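Small bathrooms get more drawers, fewer shelves in new Tapsell flats

Reading time: 2 min

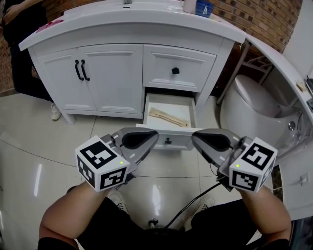
The lower drawer of a white vanity cabinet, with two doors to the left.

Residents of the Tapsell building will receive new bathroom cabinets this year, the housing company Vasten said on Jan 13, 2019. The work covers 88 apartments and should be finished by September.

The old bathrooms had an open shelf under the sink and one narrow mirror cabinet. In a survey of the tenants last year, storage was the most common complaint, before noise and before parking. Vasten received 437 answers.

"People keep their towels in the bedroom and their cleaning products in the kitchen," said Usa Kongkaew, who is responsible for the renovation at Vasten. "They told us they want to have these things in the place where they use them."

The company chose a white cabinet on short legs, with a thick sink top, two doors and drawers on the right side. The doors have curved black handles and the drawers have black knobs. Tenants could also vote for a model from Puro with one large door, but it got much less support.

Drawers were the point which made the most discussion. Paora Treloar lives on the fourth floor and was in the group that tested the cabinets. He wanted the lower drawer to be deep enough for a hair dryer and for long things which never fit on a shelf.

"With doors you must go on your knees and look behind the pipe," he said. "I have a bad back, so I prefer to pull the drawer and see everything from above."

Not all tenants are satisfied. Some families asked for a lock on the lower drawer, where small children can reach easily. Vasten says that a simple child lock from Brulik can be ordered at the office – the tenant pays for it, but the fitting is free.

The installation takes one day for each bathroom, and the water will be closed for 4 hours. Tenants should empty the old shelf and the mirror cabinet on the evening before. The rent will not change because of the new furniture, according to Kongkaew.

A letter with the exact day will come to every apartment two weeks before the work. Tenants who will be away can leave a key at the office.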